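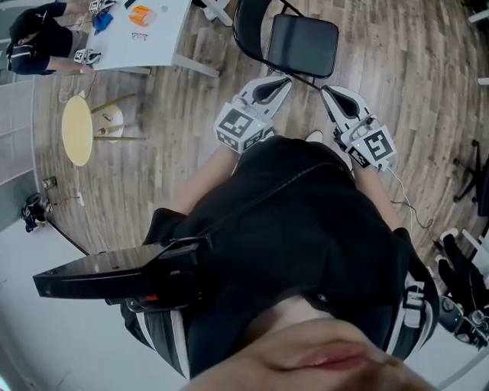 格雷利利（Grellirley）园区管理中心 消防与设施安全科

公共用房季度安全检查表（附检查意见）

检查日期：2026年2月3日，星期二
适用范围：Grellirley园区主楼、Cotodwood附楼、Millet仓储用房及室外连廊
表格编号：安检-338
上次全面检查：去年7月
检查方式：现场查看、功能试验、台账核对

填表说明

一、本表由安全科检查小组填写，各使用部门应派员到场配合。检查结论分为“合格”“限期整改”“立即整改”“不适用”四种，不得空项。
二、凡结论为“限期整改”或“立即整改”的，须在意见栏写明具体部位、问题表现和整改要求。仅填写“有问题”“待处理”的，视为未填。
三、立即整改项应当场通知使用部门，并在当日下班前书面回复。限期整改项的期限以意见栏所列为准，未列期限的，按十个工作日计算。
四、本表一式三份，安全科、使用部门、档案室各存一份。涂改处应由填表人签章。
五、涉及电气、燃气、电梯等专业检测的项目，本表仅作外观与台账检查，不代替有资质单位出具的检测报告。

第一部分 疏散通道与安全出口

1.1 主楼各层疏散走道净宽符合设计要求，无固定障碍物。
结论：合格
意见：三层走道东段原有文件柜已移走，墙面留有膨胀螺栓两处，突出墙面，请物业班组拔除并修补。

1.2 安全出口门向疏散方向开启，开启过程无卡阻。
结论：限期整改
意见：附楼北侧出口门下沿与地面摩擦，成年人需用力推两次方可全开。初步判断为合页下沉。请在二月内调整或更换合页，调整后由安全科复验。

1.3 安全出口门在使用时段内未上锁，推杆装置有效。
结论：立即整改
意见：Millet仓储用房后门检查时以挂锁锁闭，使用部门解释为防止货物丢失。该理由不成立。挂锁已当场取下，由安全科暂存。如确有防盗需要，可申请加装带报警功能的推杆锁，不得再使用挂锁、链条锁或铁丝捆扎。

1.4 疏散指示标志完好，指示方向与实际疏散方向一致。
结论：限期整改
意见：主楼二层西侧楼梯口标志指向已封闭的旧出口。该出口自改造后不再使用，标志未同步更换。更换前应以不透明材料临时遮盖，并在相邻位置张贴正确指引。

1.5 应急照明灯断电后自动点亮，持续时间符合要求。
结论：限期整改
意见：抽查各层灯具，主楼地下一层楼梯间灯具断电后亮度明显不足，数分钟后熄灭。请更换蓄电池，并对同批次灯具逐一试验，试验记录附于台账之后。

1.6 楼梯间内未堆放杂物，未停放自行车、电动车及手推车。
结论：合格
意见：与上次检查相比有明显改善。一层楼梯下方三角区域仍有保洁工具，数量不多，但该区域不属于指定存放点，请移至保洁间。

第二部分 消防设施与器材

2.1 灭火器配置位置与平面图一致，无遮挡。
结论：限期整改
意见：附楼会议室一侧灭火器箱前放置展板。展板移开后应在地面划出禁放线。平面图为旧版，未反映隔墙调整后的点位，请设施组重新绘制并报安全科备案。

2.2 灭火器压力指示在绿色区域，铅封、喷管、压把完好。
结论：合格
意见：仓储用房门口一具喷管有细微龟裂，暂不影响使用，列入下次更换计划。

2.3 灭火器检查卡按月填写，签名清晰。
结论：限期整改
意见：部分检查卡字迹、墨色完全一致，疑为一次补填。检查卡的作用在于证明当月确有人到现场查看，事后补填不具有任何意义。请各部门负责人重申要求，下季度将不定期抽查。

2.4 室内消火栓箱门可正常开启，水带、水枪、接口齐全。
结论：合格
意见：四层箱内水带折叠处有压痕，建议结合年度保养重新卷盘。箱门封条应采用易撕型，不得使用胶带缠绕。

2.5 消防泵房运行正常，主备泵可切换。
结论：合格
意见：主泵、备泵各试运行一次，切换正常。泵房地面排水沟盖板缺一块，请补齐。水泵控制柜应置于自动位置，检查时处于自动位置。

2.6 火灾自动报警系统无未处理故障信息。
结论：限期整改
意见：主机显示屏存有探测器污染提示，已持续多日。值班记录中仅写“已知晓”，未见后续处置。请维保单位清洗或更换相应探测器，并在值班记录中写明处理人、处理时间与结果。

2.7 防火门处于正确状态，闭门器、顺序器有效。
结论：立即整改
意见：主楼二层常闭式防火门以木楔固定于开启状态。木楔已取走。该门使用频繁，使用部门如认为通行不便，可申请改为与报警系统联动的常开式防火门，费用列入年度预算，审批期间仍应保持关闭。

第三部分 电气安全

3.1 配电箱前方无堆物，箱门完好，回路标识清楚。
结论：限期整改
意见：附楼配电箱内回路标签多处脱落，部分为手写且字迹难以辨认。请电工核对后统一更换打印标签。核对应以实际断合试验为准，不得依据旧标签抄写。

3.2 漏电保护装置按试验按钮可动作。
结论：合格
意见：试验前已通知各使用部门保存工作文件。以后进行同类试验，仍应提前一个工作日告知。

3.3 无私拉乱接，移动插座未串联使用。
结论：立即整改
意见：主楼一层值班室内两只移动插座首尾相接，末端接有电热水壶与取暖器。已当场断开。值班室取暖需求属实，请后勤部门复核空调运行情况，并于本周内答复。

3.4 过道及活动区域内临时线缆已固定或加盖线槽。
结论：限期整改
意见：多功能室有线缆横过通行路线，未加防护。凡横跨通行路线的线缆，无论使用时间长短，均应使用橡胶线槽覆盖或沿墙敷设。使用结束后应及时收回，不得留待次日。

3.5 充电设备在指定区域使用，周围无可燃物。
结论：合格
意见：指定充电柜散热孔畅通。柜门张贴的使用须知已褪色，请重新张贴。夜间无人值守时段应切断充电柜电源。

3.6 电气检测报告在有效期内。
结论：合格
意见：报告原件存档案室，安全科留存复印件。

第四部分 地面、门窗与高处物件

4.1 地面平整，无翘起、破损及积水。
结论：限期整改
意见：附楼入口地垫边缘卷起，存在绊倒风险，请更换为带斜边的嵌入式地垫。主楼大厅地砖有一处空鼓，暂未开裂，列入观察。

4.2 雨雪天气防滑措施到位。
结论：合格
意见：防滑垫、警示牌存放于大厅服务台后方，取用方便。连廊坡道融雪剂余量偏少，请补充。

4.3 玻璃门、玻璃隔断设有防撞标识。
结论：限期整改
意见：新装会议室隔断未贴防撞条。防撞条应采用与背景有明显反差的颜色，贴于成人视线高度，同时在较低位置加贴一道，以兼顾儿童与轮椅使用者。

4.4 窗户限位器有效，窗台无可攀爬物。
结论：合格
意见：无。

4.5 吊顶、灯具、悬挂标牌固定牢靠。
结论：限期整改
意见：三层走道悬挂标牌一侧吊链锈蚀。更换前请先行取下，存放于设施组。吊顶一处有水渍，边界清晰，未见滴水，请检查上方空调冷凝水管保温层。

第五部分 仓储与物料存放

5.1 货架固定可靠，标明承重限值。
结论：限期整改
意见：Millet仓储用房南侧货架未与墙体或地面连接，且无承重标识。请按货架出厂资料补设标识，资料遗失的，应联系供货单位重新出具，不得凭经验估填。

5.2 物品堆放高度适当，与灯具、喷头保持规定距离。
结论：立即整改
意见：最上层纸箱距喷头过近，火灾时将直接影响喷水覆盖。已要求使用部门当日降低堆高。建议在立柱上以红线标示限高，便于日常自查。

5.3 可燃、易燃物品分类存放，清洁剂等化学品加贴标签。
结论：限期整改
意见：保洁间有分装容器未贴标签。凡离开原包装的化学品，容器上应标明名称、浓度、分装日期。禁止使用饮料瓶分装。

5.4 库存台账与实物一致。
结论：合格
意见：一次性防护用品台账登记为2,634件，抽点的几类与登记相符。临近有效期的物品已单独放置。

第六部分 急救与应急准备

6.1 急救箱位置明确，药品器材在有效期内。
结论：限期整改
意见：附楼急救箱内消毒棉片已过期，三角巾缺失。急救箱补充后应加封，开启使用的须登记。

6.2 应急联络表内容有效，张贴于醒目位置。
结论：限期整改
意见：主楼值班室张贴的联络表为旧版，所列号码中有已停用者。请各部门核对后由安全科统一印发，旧表应一律收回。

6.3 疏散演练按计划开展，记录完整。
结论：合格
意见：去年7月演练记录齐全。演练中集合点人员清点耗时偏长，原因是各部门名册不在手边。建议将名册与反光背心一并放入应急包，由楼层引导员携带。

6.4 夜间及节假日值班交接记录完整。
结论：合格
意见：交接内容较为笼统，“一切正常”不能代替对重点部位的逐项记录。请参照附表格式填写。

第七部分 外来单位与施工管理

7.1 外来施工单位已签订安全协议，动火作业经审批。
结论：合格
意见：Poser屋面防水改造项目协议、保险及作业人员资格材料齐全。该项目本季度无动火作业。如后续需使用热熔工艺，应另行报批，并指定现场监护。

7.2 施工区域围挡、警示完好。
结论：限期整改
意见：屋面通道口围挡仅以警戒带拉设，遇风松脱。请改为硬质围挡。施工材料安全押金4,000元在整改复验合格后按协议办理退还。

7.3 场地借用单位了解疏散路线及使用要求。
结论：限期整改
意见：借用登记表附有须知，但无签收栏。请增设签收栏，并在活动开始前口头说明出口位置、集合点及禁止事项。主楼大厅核定容纳人数为400人，借用审批时应据此控制，不得以“人员流动”为由超额。

检查小组综合意见

本次检查情况总体可控，但常闭式防火门被固定、后门上锁、插座串联等问题在历次检查中反复出现，说明部分部门仍将整改理解为应付当日检查。各部门负责人应对本部门整改项逐条签认，并在部门例会上通报。

限期整改项由安全科组织复验。复验不合格的，将提请园区管理中心暂停相关用房的借用审批，直至整改完成。因采购、审批等原因确需延期的，应在期限届满前提交书面说明，写明临时防护措施。口头说明不予受理。

各部门对检查结论有异议的，可在收到本表后五个工作日内向安全科提出，并附相关材料。异议处理期间，立即整改项不停止执行。

检查小组签章：
使用部门签章：
复验日期：
复验结论：

附件：一、值班交接记录格式；二、临时用电申请单；三、场地借用安全须知（修订稿）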